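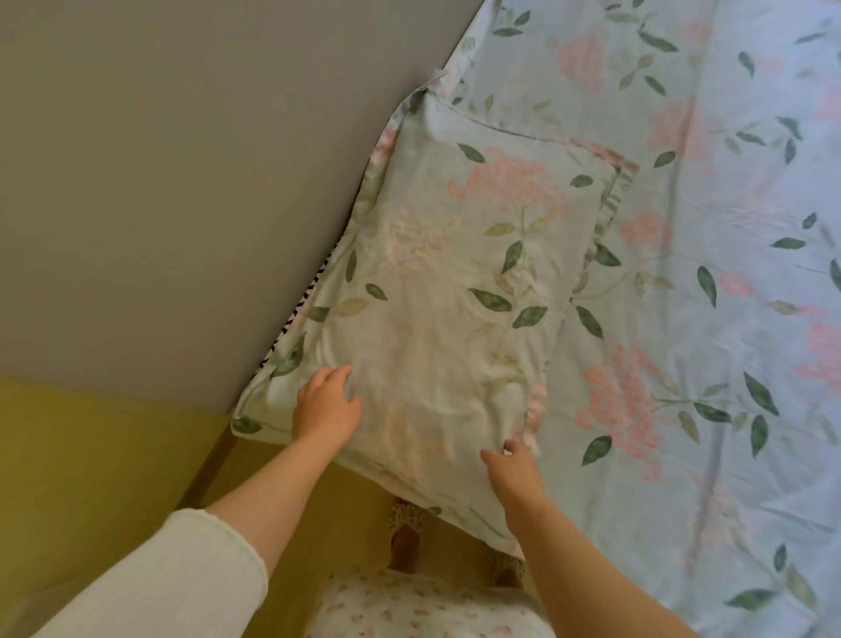 A floral pillow and matching duvet cover.

How to Keep a Record When You Live With a Controlling Partner

If someone keeps telling you that things didn't happen the way you remember, a written record helps. It gives you something to check your memory against, and it can be useful later if you talk to a counselor or a lawyer. It doesn't need to be long. My own first notebook covered one July and had 307 lines in it, most of them a single sentence.

Step 1: Pick a safe place to write

Think about who can get into your phone, your email and your cloud account. If your partner knows your passcode, don't use the notes app. A paper notebook kept at work or with a friend is often safer. If you open a new email account, do it on a device your partner has never used, and don't link it to your usual phone number.

If being caught with a record could put you in danger, don't keep one at home. Call a domestic violence hotline first and ask what they suggest.

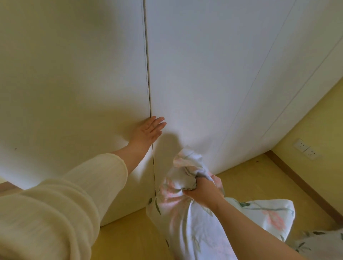 Shoaib Paracha
Peer support group leader, Plaltdale
August 20, 2025

Step 2: Write down what was said and done

Put the date, the time and the place at the top. Then write what happened in the order it happened. Use the exact words if you remember them. "He said I was too stupid to handle the bank card" is more useful than "he was mean about money again."

Leave out labels. You may be sure that your partner is a narcissist, but a diagnosis won't help anyone reading your notes. Stick to actions – calls, messages, money taken, plans canceled, doors locked.

Step 3: Keep it short

I ask people in my group to stay under 250 words per entry. Write the same day if you can. If you add something later, mark it with the date you added it and leave the first version alone.

Step 4: Save the backup material

Screenshots should show the sender and the date. For bank records, save the full statement. One woman in the Ditwood group had been told for a year that she spent the rent money herself. The statement showed a transfer of $1,268 to an account she had never seen.

Check the law in your state before you record any phone call or conversation. Some states require everyone on the call to agree.

Step 5: Make 2 copies

Keep them in different places. Give one to somebody who won't mention it to your partner, even by accident. That may rule out family members who are still friendly with both of you.

Step 6: Decide when to read it

Don't read it every night. Many people find that it keeps them upset and awake. Read it before an appointment, or when you notice yourself thinking it was never that bad.

If you are in immediate danger, call 911.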